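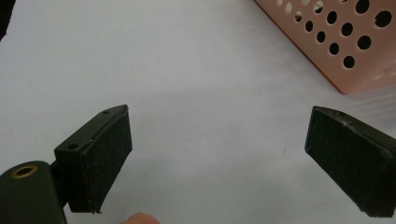

Members > Clokia Circle > Space and Equipment > Ritual Room Check

Print this page | E-mail this page

Ritual Room Check, Plendholm Hall, Upper Room
Checked by: Gumaro Cortés
Month: November
Start of check: 4:30 p.m.

1. Floor and circle
Boards level, no raised nails: OK
Circle marking legible at all four quarters: WEST FAINT
Comment: Re-chalk before the next working. Do not use tape; it lifted the varnish in the Bemness room.
Clear path from circle edge to door, 2 feet minimum: OK

2. Open flame
Quarter candles in glass, bases wider than the glass: OK
Altar candle at least 2 feet from hangings: FAIL, corrected
Comment: North hanging had slipped on its rail. Rail tightened and distance measured again.
Snuffer and lidded metal bin in place: OK
Extinguisher gauge in green, pin sealed: OK
Extinguisher hung on its bracket: NO
Comment: Found standing behind the door. Bracket screw missing. Espinoza Hardware stocks the size.

3. Incense and charcoal
Censer on heatproof tile: OK
Sand depth: LOW
Comment: Top up to the inner line. Charcoal was burning too near the metal.
Window opens and stays open: OK
Smoke detector uncovered and tested: OK
Herb jars labeled with name and month: PARTIAL
Comment: Mugwort and wormwood both unlabeled. Removed from the shelf until identified. Neither is to be burned or brewed.

4. Blades and tools
Athames sheathed when not on the altar: OK
Sword on upper hooks: OK
Chalice free of chips: OK

5. People
Posted limit for room, 405 square feet: sign present
Person named to watch flames during guided visualization: NOT FILLED
Comment: Everyone else will have their eyes closed. This person stays seated by the door and does not take part. Name to be entered before the lamps go down.
Grounding food and water set out: not checked

Outstanding: 1 (west), 2 (bracket), 3 (sand, labels), 5 (flame watch).
Recheck items 2 and 5 at 6:45 p.m. before doors open.

This site uses cookies to remember your login. Accept | Settings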